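A party table in a small room doesn't need much, and I love how far a patterned cloth and a heap of fruit will take you! Put the cloth on first. Ours is periwinkle blue with little trees and pink clouds, so even a plain white plate looks cheerful on it.

Line up the tall stuff along the back – gift boxes, the speaker, the pack of disposable cups – and keep the front clear for plates. Crackers can stay in their box until people are hungry.
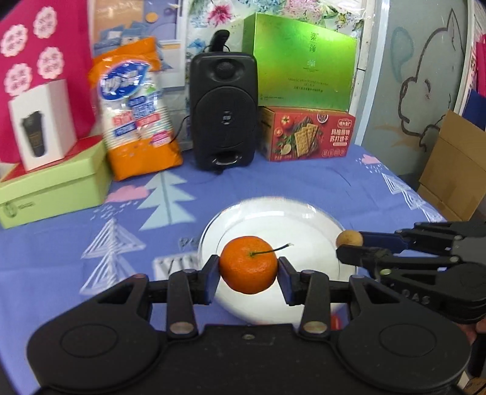

*A mandarin with its stem still on, over the white plate.*

I leave the stems on citrus whenever I can (so pretty, and they make a handy little grip when you're arranging). Wash plums and let them dry on a towel for 16 minutes before they go anywhere near the cloth. Yesenia Solís taught me to group fruit by color first and then swap 2 or three pieces around so it looks less stiff. Works every time!
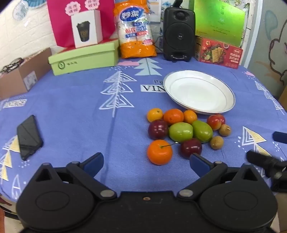
*Oranges, plums and longans gathered in front of the plate.*

Longans roll, so tuck them in last, beside something bigger. Have a bowl ready for peels and pits, and shake the cloth out over the sink before you fold it.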